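Mudport repair and craft room to reopen with longer hours

22/10/2019
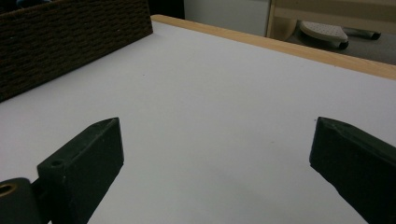

The craft room at the Mudport Community Center will reopen next week after being closed for 24 days for painting and floor work, the center said Tuesday.

The room has new white-topped tables with light wood edging, along with light wood chairs. Dark brown woven baskets will be used on the tables to hold supplies during classes. The old folding tables have been moved to the Dimthorpe branch, where they will be used for book sales.

The furniture came from Motska, a workshop on the north side of town. The center paid for it with part of a grant from the Pathirana Fund, which also covered the paint.

A total of 343 people signed up for classes in the room last year, according to the center. So far 151 have registered for the fall session. Basket weaving and beginning sewing are full, but spaces remain in card making and chair caning.

Evening hours will be extended to 9 p.m. on weekdays. The room had been closing at 7 p.m.

Classes cost $29 for residents and include materials. People who registered before the closing do not need to sign up again. Make-up dates for the missed sessions will run into the first week of December and are posted at the front desk.

Registration is open at the center during regular business hours.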